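보낸 사람: Aba Atinga
받는 사람: 양팔 조작 메일링 리스트
날짜: 2021. 11. 06.
제목: Re: Prestholm 핸드헬드 그리퍼 키트 써 보신 분 계신가요

안녕하세요. 답이 늦었습니다. 저희 쪽은 10월 초에 Prestholm 키트를 평가용으로 받아서 지금까지 쓰고 있습니다. 질문 주신 순서대로 적습니다.

> 저희 연구실에서 양손 작업 시연을 모으려고 핸드헬드 그리퍼를
> 알아보고 있습니다. 후보는 Prestholm 키트와 Milska 임대 서비스
> 두 가지입니다. Milska는 기사분이 와서 설치까지 해 주는데 월
> 단위 계약이고, Prestholm은 사서 직접 조립해야 합니다.
>
> 궁금한 점은 다음과 같습니다.
> 1) 조립과 보정에 시간이 얼마나 걸리는지
> 2) 오래 들고 있으면 손목이 아프지 않은지
> 3) 유선이라 케이블이 걸리적거리지 않는지
> 4) 핑거 패드를 따로 살 수 있는지
> 5) 가는 고리나 손잡이 같은 데 걸고 빼는 작업도 되는지
>
> 써 보신 분 있으면 단점 위주로 부탁드립니다.

1) 조립은 설명서대로 하면 반나절이면 됩니다. 다만 설명서 9쪽의 볼트 규격이 동봉된 것과 다릅니다. 판매처인 Dankwa에 문의하니 개정판 파일을 보내 주었습니다. 주문하실 때 개정판인지 먼저 확인하세요. 보정은 좌우를 따로 해야 하고, 처음에는 한쪽에 한 시간씩 걸렸습니다. 지금은 두 쪽 합쳐서 20분이 안 걸립니다. 보정값은 전원을 꺼도 남아 있지만 상판을 한 번이라도 풀면 다시 해야 합니다.

2) 무게 자체는 참을 만한데 무게중심이 앞에 있습니다. 저희는 한 사람이 80회 하고 교대하는 것으로 정했습니다. 처음에 교대 없이 159회까지 해 본 날이 있었는데, 뒤로 갈수록 집는 위치가 흔들려서 후반부 데이터는 거의 버렸습니다. 손이 작은 분은 손잡이를 끝까지 감아쥐기 어렵다고 합니다. 손잡이는 한 가지 크기만 나옵니다.

3) 케이블은 걸리적거립니다. 기본 제공 길이가 책상 작업에는 충분하지만 두 손을 교차하는 동작에서는 서로 엉킵니다. 저희는 손목 쪽에 벨크로로 한 번 묶고 나서 좀 나아졌습니다. 커넥터에 잠금 장치가 없어서 당기면 빠집니다. 세션 도중에 빠지면 그 회차는 기록이 통째로 날아가고, 프로그램에서 경고도 뜨지 않습니다. 저는 이게 제일 큰 단점이라고 봅니다. Dankwa에 두 번 이야기했고 다음 펌웨어에서 경고를 넣겠다는 답만 받았습니다.

4) 패드는 따로 팝니다. 경도가 두 가지인데 무른 쪽이 잘 잡히는 대신 빨리 닳습니다. 저희는 223회째에 표면이 벗겨져서 한 쌍을 갈았습니다. 교체는 어렵지 않은데, 패드를 바꾸면 닫힘 위치가 조금 달라지니 그 부분만 다시 맞춰야 합니다. 예비로 두 쌍은 같이 주문하시는 게 좋습니다. 단품으로 시키면 배송비가 패드 값과 비슷합니다.
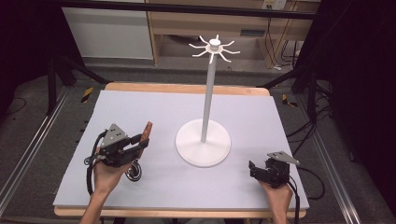

5) 거는 작업은 저희가 평가 과제로 제일 많이 한 것입니다. Nindico 과제 목록에 있는 컵 걸기를 그대로 가져왔고, 양손에 그리퍼를 하나씩 쥐고 진행합니다. 컵걸이는 위쪽에서 가는 팔 여덟 개가 사방으로 뻗은 흰색 제품인데, 팔 끝이 살짝 위로 휘어 있어서 밀어 넣는 것만으로는 안 되고 끝을 넘긴 다음 내려 주어야 합니다. 이 동작은 두세 번 연습하면 누구나 합니다. 빼는 쪽이 오히려 어렵습니다. 손잡이를 집은 채로 들어 올리면 패드가 옆 고리에 닿는 경우가 많아서, 저희는 한 손으로 컵 몸통을 받치고 다른 손으로 손잡이를 잡는 순서로 통일했습니다. 받침이 가벼운 컵걸이면 같이 딸려 올라오니 바닥에 양면테이프를 붙이세요.

Milska는 작년에 한 달 빌려 본 적이 있습니다. 설치는 확실히 편하고 고장 나면 다음 날 바꿔 줍니다. 대신 원본 기록 파일을 바로 내려받을 수 없고 변환된 것을 요청해서 받아야 했습니다. 지금은 바뀌었을 수 있으니 계약 전에 물어보세요. 두세 달만 쓰실 거면 Milska가 낫고, 그보다 길게 쓰실 거면 저는 Prestholm을 사겠습니다. 저희는 케이블 문제를 알고도 한 세트 더 주문하기로 했습니다.

보정 순서를 적어 둔 문서가 있는데 저희 장비 기준이라 정리가 덜 됐습니다. 필요하시면 따로 메일 주세요. 개정판 설명서는 Dankwa에서 직접 받으셔야 합니다.

Aba Atinga 드림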